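Fold on a table, never on the bed. A bed gives under your hands and the edges wander.

## Towels and small knits

Shake each piece once by the hem before it goes down. Smooth from the middle outward with a flat palm. Fold towels in half the long way, then in half again, and then in 3 for the shelf. Ours are 18 inches deep, and a bath towel done this way fits with the fold facing out.

Use the same detergent dose for a load of towels as for shirts. Most people pour in over twice what they need, and the pile goes stiff. If yours already feels like cardboard, run them once with 100 ml of white vinegar and no softener. Skip the softener after that too.

Lint comes off fleece best with a damp rubber glove. Wipe in one direction.

Knits with a raised seam should be turned inside out for the wash. Pull the seam straight by its ends while it dries, or it sets crooked. Don't hang them by the toe or cuff. Lay them on a rack.

Pale colors get their own load. One dark sock will gray the whole batch, and bleach won't bring lavender back.

Pale lavender fabric, gathered to a ridge:
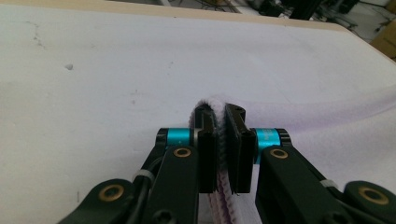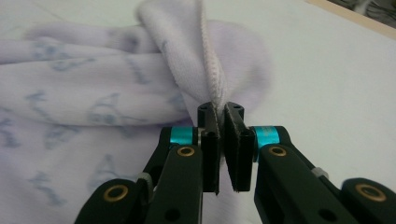 *Jaxon Gill*

Stored linens want air. Leave a finger's width between stacks and rotate from the bottom, putting clean ones underneath. Check the back of the closet for damp in August.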